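Nimri Stems, version 4

Hi, and thanks for downloading this! What you have is a folder of synth and vocal stems from the Nimri sessions, plus the tempo maps and a few scraps I couldn't bring myself to delete. I made most of it in my spare room between October and December, so expect some radiator noise in the quiet parts.

What's inside

There are 14 tracks, each in its own folder. Every folder has a drum stem, a bass stem, one or more synth stems and (usually) a vocal. "Walance" has no vocal because I never wrote words for it. "Trulludix" has two, a low take and a high take, and I like them best when they're both on and panned apart.

Files are 24-bit WAV at the sample rate I recorded in. Nothing has been mastered. The synth stems have their reverb printed, the vocals are dry, and the drums are somewhere in between, sorry. I got better at this as I went along and you can hear it if you go through in order.

Tempos

Each folder has a text file with the tempo and key. "Akden" speeds up through the last chorus, so please use the tempo map for that one or your drums will wander off by the second bar. Everything else sits on a steady click.

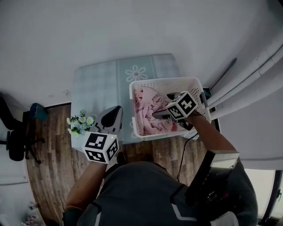
Sam wrote after version 3 that the bass on "Akden" came in a hair early against the kick, and that nudging it by 30 milliseconds made the whole chorus sit down. I tried it and yes, much better! The new bass stem has that shift baked in, so if you already moved yours by hand, move it back before you swap the files.

Other changes in this version

I re-exported 6 of the vocals because the old ones had clipped esses. The pad on "Walance" now fades out properly (it used to just stop, which a few people told me they liked, so the old one is still there with "hardstop" in its name). Folder names no longer have spaces in them.

What you can do with it

Remix it, chop it up, play it in a set, use it to practice mixing. If you put something out, credit it as "contains Nimri stems" and send me a link, I love hearing these. Please don't upload the raw stems to a sample site or sell them as a pack. You can use up to 4 stems in a paid release without asking. For more than that, drop me a message first and I'll most likely say yes.

Known problems

The hi-hat on track 9 has a click near the end that I can't find the source of. The lyric sheet for "Trulludix" is missing its second verse, and I'll add it once I work out what I was singing.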